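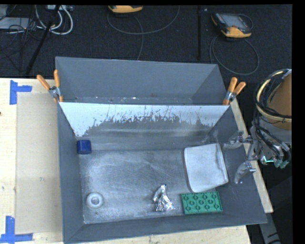
The gray bin, two compartments

We are back from our first real trip on the Flakus canal and I can't stop talking about it! Eleven locks between Davley and the Aigner basin, and I steered into nine of them (the other two I handed over the tiller and hid in the galley making sandwiches). She's a 24 foot cabin boat, built for people much shorter than us, with an old Cistik diesel that starts on the second try and then runs all day without a complaint.

June weather did what June weather does. Rain until lunch, then such bright sun that we ate supper on the cabin roof with our feet dangling over the side - ducks everywhere, and one very bold swan who wanted the potato salad.

We covered 60 miles in all, there and back, and the mooring at Aigner was full both nights, so we tied up past the railroad bridge instead. Best spot of the whole trip! You hear one late freight train and then just water slapping on the hull. I'd go again tomorrow if the fuel tank weren't so low. Next time I want to try the river section below the basin, current and all.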